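# Cutting weight for a judo weigh-in, if you must

Most advice on making weight is passed round changing rooms by people who felt dreadful on the day. I'd start by asking whether you need to drop a category at all.

1. Weigh yourself every morning for 14 days, same scales, before breakfast. One reading tells you very little.
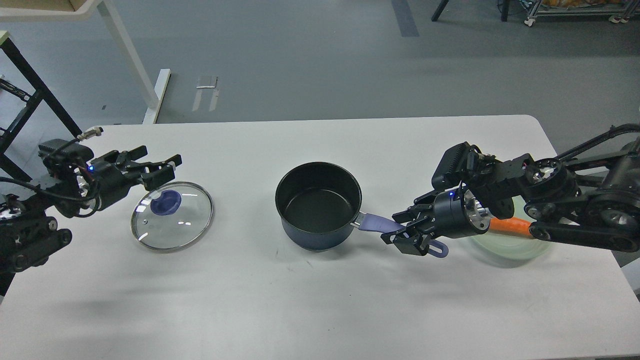
2. Look at the gap. If it's more than a kilo or so, enter the heavier class at Braltport and try again in September.

3. Keep eating. I've yet to see proof that skipping dinner helped anyone's grip fighting.
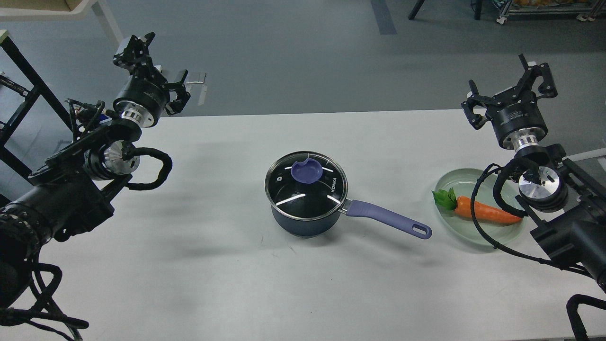
4. Cook at home for the last week and go easy on salt. Plain rice, eggs, veg. The Onu "fight week" sachets cost a lot for what looks to me like sugar and flavouring.

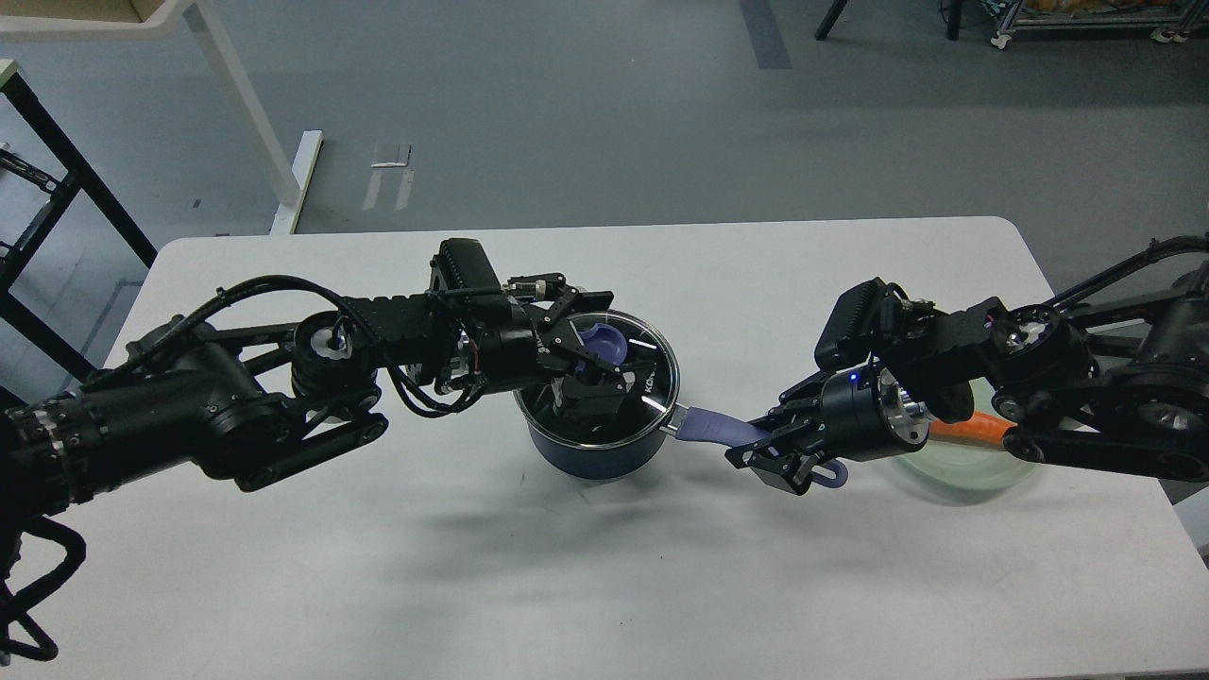

*Saucepan with its lid on, gripper at the knob.*

5. No saunas, no bin bags, no running in three jumpers. Under-18s shouldn't be cutting at all, whatever their club says.
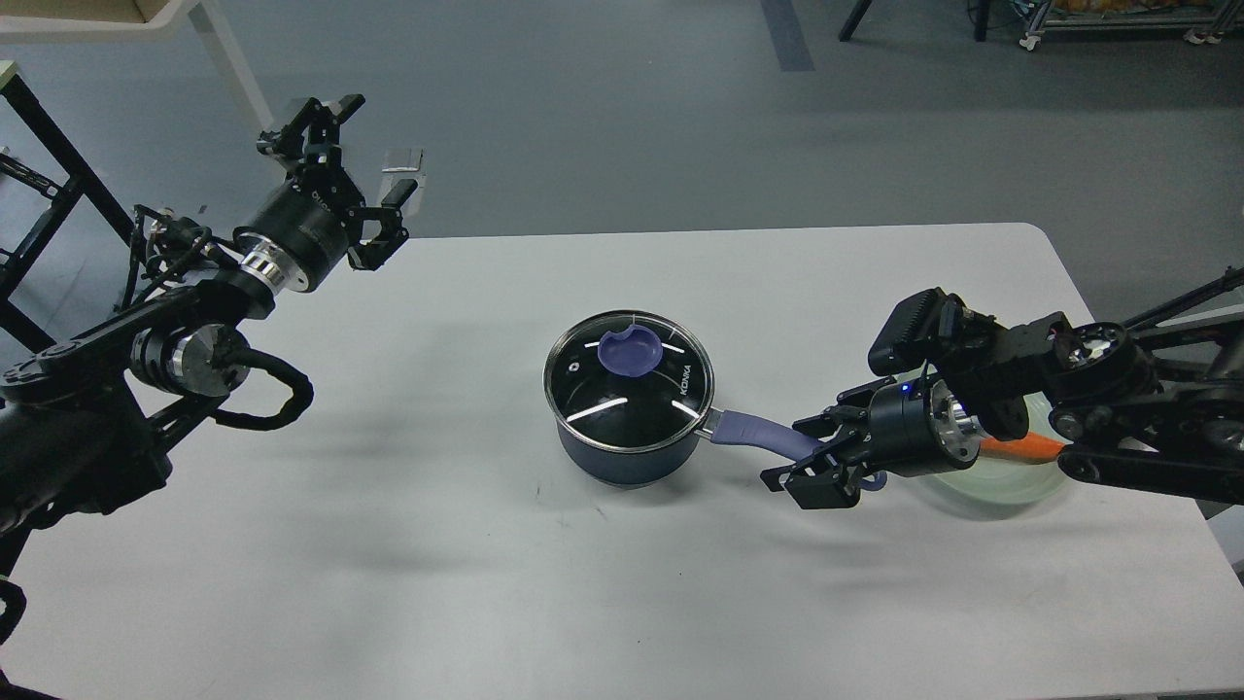

A reader from Lirkutthorpe wrote that a small cut did her good and that I'm too gloomy about it. Perhaps. She also said she lost her first contest on penalties, looking tired.

6. After the weigh-in, sip and snack. Don't gorge.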